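チケット 267　ロール式スクリーンが上がったまま止まらない
受付日:2019年5月5日
場所:トンディトビル棟 7階 奥の部屋
起票:Maricruz Galindo
担当:施設サポート Pramila Tiwari
対象品:Prodo 手動ロールスクリーン(白)
状態:対応中

■ 起票内容(Galindo)

奥の壁の白いスクリーンが、巻き上げても途中で止まるか、いったん上まで行ったあと勝手に下りてきます。前回の問い合わせは「操作方法をご確認ください」で閉じられました。操作方法は確認しました。引いて、軽く戻して、手を離す。それだけのものに確認する余地がどれほどあるのか疑問ですが、一応やりました。結果は同じです。

下りたままだと壁が使えません。スクリーンは左側から縦の柱のところまで壁をふさぐ大きさで、その裏に予定表を貼っている人間としては困ります。予定表を別の壁に移せという案は前回いただきましたので、今回は結構です。

■ 回答(Tiwari)

ご連絡ありがとうございます。前回の件、当方の確認が足りず失礼しました。手動のロール式で多いのは次の原因です。
・バネの巻きが弱っている
・ロックの爪に埃がたまっている
・斜めに引かれたため生地が片寄って巻かれている
・取付金具が水平でない
まず、どの位置で止まるか、音がするかを教えてください。

■ 返信(Galindo)

止まる位置は毎回違います。半分くらいのこともあれば、あと少しのところで諦めることもあります。音は、うまく止まるときだけカチッと鳴ります。鳴らなかったら下りてくる、と考えてまず外れません。

「多い原因」を並べていただきましたが、これは製品の説明書の最後の頁と同じ並びではないでしょうか。うちにも一冊あります。バネが弱っているなら上がる力がないはずなのに、日によっては怖いくらいの勢いで巻き上がります。バネ説は私は信じていません。

■ 回答(Tiwari)

説明書と重なっているのはご指摘の通りです。勢いに差があるのは手がかりになります。バネが全体に弱っているときは、いつも弱いのが普通です。爪のかかり、または生地の片寄りを先に見たいと思います。

お手数ですが、次の順で試してください。
1. スクリーンをいちばん下まで、中央を持ってまっすぐ引く
2. 生地の左右の端と金具の間を見比べる
3. 紐を使わず、下の桟を持ってゆっくり戻す
4. カチッと鳴ったところで手を止める
これを繰り返し、鳴った回と鳴らなかった回を書いてください。

■ 返信(Galindo)

やりました。桟を持って戻すと、ほぼ毎回鳴ります。紐で戻すと鳴ったり鳴らなかったりです。

ここで「では桟を持ってください」と返ってきて閉じられるのを警戒しています。巻き上げたとき桟は私の手の届かない高さにあり、下ろすのに結局椅子に乗ることになります。椅子に乗って操作する備品を、正常に動作していると呼ぶのは無理があります。

生地の端については、片方が金具に近いように見えなくもない、という程度です。私の目では断言しません。スクリーンは下りた状態です。 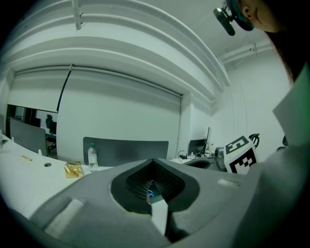

それと紐のことですが、上のバーのところから細い黒い紐が斜めに垂れています。最初からこういう付け方だったのか、誰かが後から結んだのか、私には分かりません。説明書の図では紐は下の桟の中央に付いていて、まっすぐ下がっています。図と実物が違うのは、前回の問い合わせでも書きました。回答はありませんでした。

■ 回答(Tiwari)

前回の記録を読み返しました。紐について書かれていたのに、触れないまま閉じていました。お詫びします。

説明書の紐の位置が本来のものです。上のバー側から斜めに出ている紐は純正の付け方と違い、当方の設置記録にもありません。これを引くと片側に力がかかり、生地が片寄って爪が半端にかかる、という筋は通ります。現物を見るまでは推測の域を出ません。

当面は、この紐を引かないようにお願いします。

■ 返信(Galindo)

筋が通るのは認めます。ただ、筋の通った説明は前にも一度いただいています。Tyagi の点検の方は「湿気で生地が伸びたのでしょう」とおっしゃいました。湿気の説明も、聞いているあいだは筋が通っていました。その後、乾いた日も雨の日も関係なく下りてきました。

紐を引かないのは構いません。では何を引けばよいのでしょうか。

■ 回答(Tiwari)

桟の中央に付ける引き紐を送ります。Prodo の部品で、長さは巻き上げた状態で手が届くものを選びました。取り付けは桟の穴に通して結ぶだけです。古い紐は、当方が伺うまで外さずに残してください。バーの中でどこに掛かっているか見ておきたいので。

費用は当方持ちです。参考までに、部品代は3000円です。

■ 返信(Galindo)

紐が3000円。値段については何も言わないでおきます。

届いたら付けます。付けても下りてきたら、次は「設置環境」のせいになるのだろうと思っています。先に書いておきますが、天井のダクトの風は当たっていません。紙を細く切って桟に貼って見ましたが、揺れませんでした。

■ 追記(Galindo)

新しい引き紐を付けました。桟の穴は塗料でふさがりかけていて、千枚通しで開けました。説明書には「簡単に通せます」とあります。

付けてから42回上げ下げして、カチッと鳴らなかったのは7回でした。前よりよくなっています。直ったとは言いません。鳴らなかった回は、全部、急いで戻したときです。これを「操作方法」と呼びたい方がいるのは想像がつきますが、急いで戻すと止まらないスクリーンは、会議の前には止まらないスクリーンです。

もうひとつ。よく見ると、生地は巻き始めから右に寄っています。これは紐を替えても変わりません。斜めの紐が原因で寄ったのなら、紐をやめただけで元には戻らないのでは。

■ 回答(Tiwari)

詳しい記録を助かります。おっしゃる通り、一度片寄って巻かれた生地は自然には戻りません。いちど全部引き出し、ロールに貼る薄いテープで寄りを直す作業になります。脚立が必要ですので、そちらでは行わないでください。

あわせて爪の清掃と、金具の水平の確認をします。水平が狂っていた場合は、施工した Kemolell に当方から連絡します。湿気の件は、点検報告に測定値の記載がありませんでした。根拠としては扱わないことにします。

訪問の日は部屋の予約を見て、こちらから候補をお出しします。スクリーンの前の白い机は、脚立を立てるため手前に寄せさせていただくかもしれません。机の上のものには触れませんが、気になるものがあれば先に移しておいてください。

■ 返信(Galindo)

机を寄せるのは構いませんが、終わったら戻してください。前に照明の方が来たときは、戻っていませんでした。

作業のあと、その場で私が上げ下げします。ゆっくり戻す場合と急いで戻す場合の両方です。それで止まるのを見てからチケットを閉じてください。前回のように、連絡の行き違いで自動的に完了になるのは困ります。

■ 担当者メモ(Tiwari)

・自動完了の設定は解除済み
・持参品:脚立、水準器、寄り直し用テープ、エアダスター、予備の爪
・古い黒い紐の掛かり先を撮影してから外す
・穴の塗料について部品担当に共有
・完了の条件は起票者立ち会いの動作確認
・次の対応:訪問候補日の提示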